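Is the Zevo two-arm picking kit worth hiring for a small farm shop?

Posted in Robots and Gadgets, April

Hiya all. I run a little veg box business and most of my evenings go on walking up and down shelves putting fruit into baskets. Forsyth (the hire people) are offering the Zevo kit on a trial, 60 days, and the rep was very keen on it. You get the two arms, the head camera and the Zorken software that plans the picking. Has anyone had one running with real fruit? I'm mostly worried about bruising, and whether it'll cope with my shelves, which are just ordinary open cubes. Also how long did it take to set up? I'm handy enough but I don't write code. Thanks in advance!

shelfhappy

Depends what you're picking. We had one for tins and it was fine. Never tried fruit. Ask for a discount, they gave us one.

mintedpea

Right, I've had ours since the winter so I can help a bit with this one. We do snack baskets for offices, and it now does most of the apples and pears.

Setting up took me a weekend, and I don't code either. You show it each shelf opening with the handset, save it, and move on to the next (boring, put the radio on). The manual is 181 pages and you need maybe a dozen of them. Skip straight to the bit on shelf heights. My one big mistake was having the bottom row too near the floor, and the arm sulked and stopped every time it went down there.

Bruising: set the grip to the "soft" setting before you do anything else, as it comes out of the box set for tins. I ran a test of 200 pears and apples and binned four, and I reckon two of those were on their way out already. Pears are fussier than apples, mainly the necks. I put one pear to a cube, lying on its side with a bit of space all round, and it does much better than with a heap. 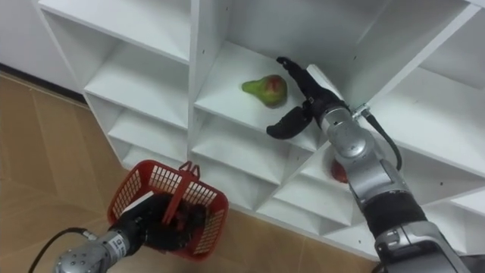 Right arm going in for a pear, left arm holding the basket.

Baskets matter more than I expected! It likes a stiff plastic one with a tall handle. Wicker was hopeless, it kept losing its hold.

Speed is the let-down. I can do a basket in well under a minute and it can't, but I can also be eating my tea while it gets on with it, so I've stopped minding.

bramleylane

Worth asking Forsyth about the Bisis add-on fingers before you sign. They're softer, and cost me 82 quid for the pair. I wouldn't do plums or peaches without them. Mine took three weeks to come, so order early.

oldcrate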